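Filtemholm kitchen set, data card
Updated November 2023

Contents: 2000 demonstrations of short kitchen tasks, recorded with hand-held grippers. 666 of them use 2 grippers at once. Each episode holds wrist video, gripper width and pose.

Method: we trained one policy per task and compared it with a baseline trained on arm teleoperation. Marker tracking gives finger width – episodes where a marker is lost are kept and flagged.

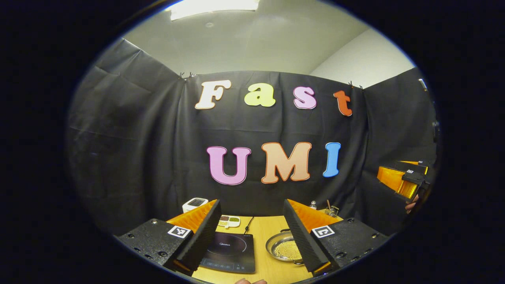
Wiroj Thongdee replied that the flagged episodes should be left out of training, at least for pouring.

Known gaps: one table height only.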